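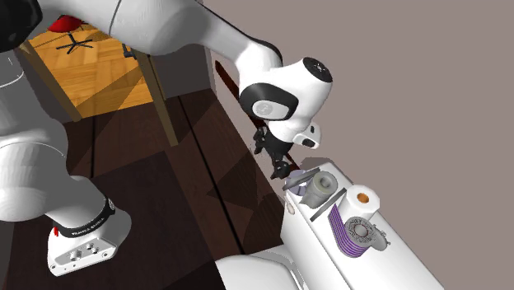 FOVGATE, October

Print | E-mail this page
Shares: 30

Hulus Under-Bench Water Filter
Section 3: Fitting the tap, housings and cartridges

This section covers fitting the Hulus twin-housing filter in a kitchen cupboard with a stone, laminate or stainless steel benchtop. It applies to units with a serial prefix of 1,804 or higher. Earlier units have a different mounting bracket and are covered in the Plelura supplement.

Any connection to the mains supply must be made by a licensed plumber. Steps marked (P) are for the plumber. The remaining steps may be done by the householder, before or after the plumber's visit as shown.

3.1 Before starting

Read the whole of this section once. Check the carton against the packing list on the inside of the lid. The filter tap and its washers are packed in the smaller inner box, under the cardboard tray.

You will need:

- drill and a diamond-tipped or bi-metal hole saw to suit the benchtop
- adjustable spanner
- Phillips head screwdriver
- tubing cutter (do not use side cutters or kitchen scissors)
- pencil and masking tape
- torch
- bucket and an old towel

Empty the cupboard and wipe down the rear and side panels. Clear the benchtop on both sides of the sink. Items left near the hole position can be scratched by stone dust or swarf.

NOTE: If the cupboard also holds a waste disposal unit or a pull-out bin, measure the clearance with the bin closed and again with it fully open. The housings need enough free height below them to drop the bowls for cartridge changes.

CAUTION: Do not install the filter on the hot water supply. Hot water will soften the bowls and void the warranty.

3.2 Positioning the tap

1. Place the tap on the benchtop beside the sink and swing the spout through its full travel. The outlet must fall inside the bowl at both ends of the swing.

2. Look under the bench with the torch. Confirm that the position is clear of rails, sink clips, the cupboard dividing panel and any electrical cable. Where a power point is fitted inside the cupboard, keep the tubing run on the opposite side.

3. Mark the hole centre with pencil on masking tape. Leave the tape in place for drilling.

4. Cut the hole at low speed. On stone, keep the cutter wet with a slow trickle from a squeeze bottle, and switch off the drill and unplug it before topping up the bottle. On laminate, stop when the pilot drill breaks through and finish from below if access allows.

5. Seal the cut edge. On laminate, run a bead of clear silicone around the exposed core and allow it to cure for the time stated on the cartridge. Stone needs no sealing unless the fabricator has asked for it.

NOTE: Benchtop fabricators vary in what they allow under their own warranty. Check with yours before cutting engineered stone. In Australia, cutting, grinding or drilling engineered stone is subject to work health and safety controls and should be left to a suitably equipped tradesperson.

3.3 Fitting the tap

1. Fit the chrome base plate and the thin black washer to the tap stem, washer side down.

2. Pass the stem through the hole.

3. From below, fit the thick rubber washer, then the plastic spacer, then the lock washer and nut. Run the nut up by hand.

4. Have a second person hold the tap square to the sink while the nut is tightened with the spanner. A quarter turn past hand-tight is enough.

5. Push the white tube into the base of the stem until it stops, then pull back lightly. The tube should not move. Fit the locking clip.

Tubes must be cut square. A tube cut at an angle will often hold for a day or two and then weep at the collet, usually overnight when supply pressure is at its highest.

3.4 Mounting the housings

1. Hold the bracket against the side panel with the arrow pointing up. Leave a hand's width between the bracket and the rear wall.

2. Mark the screw positions, check them with a level and drill pilot holes. Use the short screws supplied. The long screws are for masonry and will come through a standard cupboard panel.

3. Fix the bracket and hang the housing heads on it. IN is on the left when viewed from the front. If the supply comes from the right, do not turn the heads around. Loop the tube behind them.

4. Tighten the retaining screws on top of the heads.

CAUTION: Do not mount the bracket on the cupboard door or on a removable back panel. Full housings are heavy, and the fixings will work loose.

3.5 Connecting the supply (P)

1. Turn off the cold water at the stop tap under the sink, or at the meter if there is no stop tap. Open the kitchen mixer to release pressure.

2. Fit the tee piece to the cold supply. Renew the fibre washer on the flexible hose even if the old one looks sound.

3. Fit the pressure limiting valve to the tee with the arrow in the direction of flow. The valve is not optional, including on low-pressure tank supplies.

4. Run the blue tube from the valve to the IN port and the white tube from the tap to the OUT port. Avoid tight bends. Clip the tubes to the panel where they could be caught by stored items.

5. Fit the leak stop device to the cupboard floor at its lowest point. The pad must sit flat.

6. Record the licence number and the static pressure on the commissioning card.

3.6 Fitting the cartridges

Wash your hands before opening the cartridges. Leave the plastic wrap on until each one is ready to go in, and handle it by the end caps.

1. Unscrew both bowls. Check that the O-ring is seated in its groove and wipe it with the food-grade grease supplied. Do not use petroleum jelly.

2. Place the sediment cartridge (white, no end seals) in the left bowl.

3. Place the carbon cartridge in the right bowl with the flat seal facing up.

4. Screw the bowls on by hand. The housing spanner is for removal only.

NOTE: Cartridges bought separately in Dantas packaging are the same size and fit the same way. The end seals on these are loose in the bag and must be pressed on first.

3.7 Flushing and leak check

1. Open the filter tap.

2. Turn the supply on slowly. The tap will spit air and then run grey. This is carbon dust and is harmless, but do not drink it.

3. Press the red button on top of each head until water appears, then release.

4. Run the tap for 30 minutes at full flow. The water can be caught in the bucket and used on the garden.

5. Close the tap. Dry every joint with a paper towel, wait, and wipe each one again with a fresh piece. Any mark on the second piece must be traced before the cupboard is refilled.

6. Lay dry newspaper under the housings and leave it overnight. Check in the morning, before any water is drawn.

If a bowl leaks, close the supply and release the pressure before touching it. Remove the bowl, clean the O-ring and groove, and refit. If a push-in joint leaks, remove the tube, cut 2 cm off the end and reinsert it.

3.8 Faults after installation

Low flow from new: the carbon cartridge wrap has not been fully removed, or the tube is kinked behind the housings.

Cloudy water that clears from the bottom of the glass up: trapped air. It passes after several days of normal use.

Tap drips after closing: grit under the ceramic disc. Open and close the tap sharply several times. If the drip continues, order the tap service kit.

Leak stop has tripped and there is no visible water: check for a spilled cleaning product under the pad. Dry the cupboard floor and fit a new pad.

Hammering when the washing machine shuts off: the pressure limiting valve is missing or fitted backwards. Call the plumber.

3.9 Records

Write the fitting date on the stickers supplied and place one on each head. Keep the commissioning card with the house papers. A warranty claim needs the card, the serial number and the plumber's licence number.

Technical enquiries: Valquíria Barbosa, product support. Spare parts: Temitope Amadi. The parts counter closes at midday on Thursday.

Next: Section 4, Changing cartridges

Print | E-mail this page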